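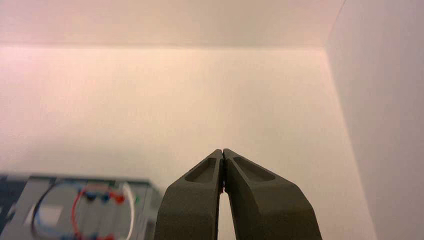 Cuvmont Pallet Gate, single bay

A mezzanine with a gap in its handrail is a fine arrangement right up until someone steps backwards to admire the pallet they have just landed. The Cuvmont closes the gap. When the truck side is open, the picking side is shut, and the other way about, so there is always a barrier between your staff and the ground floor.

It pivots on two side frames and is counterbalanced, so it can be worked with one hand by a person of ordinary build and limited enthusiasm. There is no motor, no app and nothing to charge overnight.

Specification

Frame: welded steel tube, powder coated yellow
Pivot: sealed bearings, greased for life (the gate's, we hope)
Weight: 92 kg
Kickboard height: 100 mm
Fixings: 6 anchor bolts, supplied
Finish options: yellow, or galvanised for cold stores and yards

What's in the crate

Two side frames, the gate arm, the counterweight, bolts, two warning signs and a fitting guide. The guide was rewritten in April after several customers told us what they thought of the old one. Please read it before drilling – the floor will not grow back.

Choosing the right gate

The Cuvmont suits a standard pallet with clear headroom above it. If you have a low ceiling or a sprinkler pipe in an awkward spot, look at the Hadotov, which slides along the rail and costs a little more. For double bays, order the Brurnon and a second pair of hands.

Send us a sketch with your opening width, headroom and deck type. Pencil is fine. We would sooner see an ugly drawing with the right numbers on it than take a gate back.

Delivery and returns

Kerbside delivery on a tail-lift vehicle. Orders over £400 go carriage free, so every gate does. Unused gates can come back in the original crate, including the bits of the crate you were going to use for shelves.

Spares are held by Stankevičius Site Safety at our main depot. Quote the number stamped on the left side frame.

Page updated 27 August 2022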